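Subject: Re: [handheld-demos] how many hanger episodes before you train?
Date: May 5, 2019

> We're at 253 episodes of picking hangers off a table and the policy
> still dithers over the hook every time. Do we keep collecting, or is
> something wrong with how we collect? Also, does anyone use two
> grippers for this, or is one plenty?

I'd hold off on collecting more until you've looked at where your hangers start out. We had pretty much your problem with the first Lenomley set. I had 361 episodes, I was very pleased with myself, and then I sat down and watched a bunch of them back to back -- and nearly all of them had the hook pointing the same way. My way, the way that's comfortable for my right wrist! The model had learned my wrist.

So now we do both hands, one gripper each, white board on the table, woven basket off to the left.
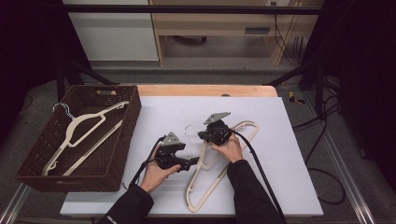 To your second question, yes, I'd go with two. It's slower and you'll bump into yourself for the first hour or so, but the second hand gives you another view of the same hanger, and with something this thin you want that. We fought with the cables a lot. Leave yourself way more slack than you think, and start each take with both grippers open and still so the two streams are easy to line up later.

About the hook. What helped us most was changing the angle on purpose before every take. I keep a list of 6 starting angles taped up next to the Stallance logging machine and just go down it, then start over. Boring, but it works better than "random," which in my case means the same two angles forever.
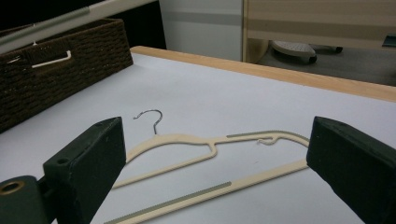
The other thing is pale hangers on a white top. The depth guesses from Cedadix were all over the place for us until we turned the exposure down a notch. Check that before you blame the policy. If the bar fades into the table in your wrist views, more episodes won't fix it.

And do record the messy ones! I used to clear everything away so there was a single hanger in view, and then the thing fell apart the moment it met two. I went back and did 23 takes with extras in the way, and that bought us more than the whole month of August had.

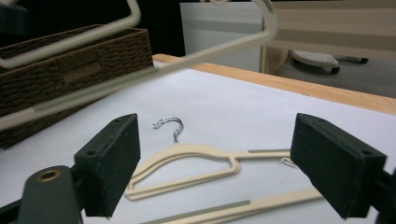 Wrist view, more than one hanger in view.

I can put our angle list and the Ammann config up on the list page if people want them. What frame rate are you recording at, by the way? You didn't say, and if it's low I'd look at that too.

> We could also just buy different hangers.

Ha, we tried dark ones for a week. Keep the pale ones, you'll need them sooner or later.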